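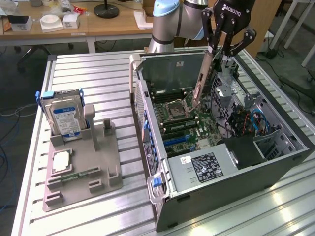

Expansion slot

An expansion slot is a long, narrow socket on a computer's motherboard that accepts an add-in circuit board, known as an expansion card. Slots let the owner of a machine add functions that the motherboard maker did not build in, such as extra network ports, sound output, storage controllers or a faster display adapter. They have been part of desktop computers since the 1970s and remain standard in towers, workstations and servers, although most laptops have none that the user can reach.

Terminology

The slot is the physical connector. The bus is the set of electrical signals and rules that the connector carries. The two words are often used interchangeably in everyday speech, and a "PCI slot" is properly a slot wired to a PCI bus. A card that plugs into the motherboard by way of an upright board is said to sit in a riser, an arrangement common in slim office cases where a full-height card would not stand upright.

History

Early microcomputers such as those built around the S-100 bus had very little on the main board. Processor, memory and input-output circuits each sat on a separate card, and the backplane did little more than join them together. The Apple II, released in 1977, placed the processor on the motherboard and offered eight slots for everything else.

The IBM PC of 1981 used an eight-bit bus later known as Industry Standard Architecture, or ISA. A sixteen-bit version followed with the PC AT in 1984. Because the design was widely copied, cards from many makers would work in many computers, and a large trade in add-in boards grew up. IBM's own replacement, Micro Channel, was technically stronger but was licensed on terms that other makers disliked, and it faded in the 1990s.

Intel introduced Peripheral Component Interconnect (PCI) in 1992. It was 32 bits wide, ran at 33 megahertz in its basic form and allowed the computer to configure cards automatically, where ISA cards had often needed jumpers set by hand. The Accelerated Graphics Port, a dedicated connector for display adapters, appeared in 1997.

PCI Express, introduced in 2003, replaced the shared parallel bus with serial links called lanes. A slot may have one, four, eight or sixteen lanes, and each generation of the standard has raised the speed of a lane - roughly doubling it in most cases. A shorter card will generally work in a longer slot.

Brackets and openings

Most cards for desktop computers are fixed to a metal bracket at one end. The bracket lines up with an opening in the rear of the case, holds the card steady and carries whatever sockets the card provides. Its top is bent over to form a tab, which is fastened with a single screw or held by a clip. Low-profile cards use a shorter bracket, and many are sold with both sizes in the box.

Openings that are not in use are covered with a blank bracket. The blank keeps out dust and helps direct air through the case in the way its designer intended. It also forms part of the metal enclosure that limits radio interference. Cheaper cases have knock-out blanks that cannot be refitted once they are snapped off.

Colour

There is no binding rule about the colour of a slot. ISA connectors were usually black, PCI connectors usually white and AGP connectors usually brown, but board makers have departed from this freely. Some use colour to mark the slot with the most lanes, others to match the look of a product line. The motherboard manual is the only dependable guide.

Decline and continued use

Sound, networking and basic graphics moved onto the motherboard or into the processor during the late 1990s and 2000s, and many home computers now run for their whole working life with every slot empty. Demand remains steady for graphics cards, high-speed network adapters and storage cards.

Older slots survive in industrial equipment, where a control card may cost more than the computer around it. In her handbook on keeping such machines in service, Urmila Rathore lists 135 card types still being repaired by small workshops, most of them for ISA or PCI. Boards with at least one ISA slot continue to be made in small numbers for this market.

See also

Backplane
Daughterboard
Hot swapping
Motherboard
Riser card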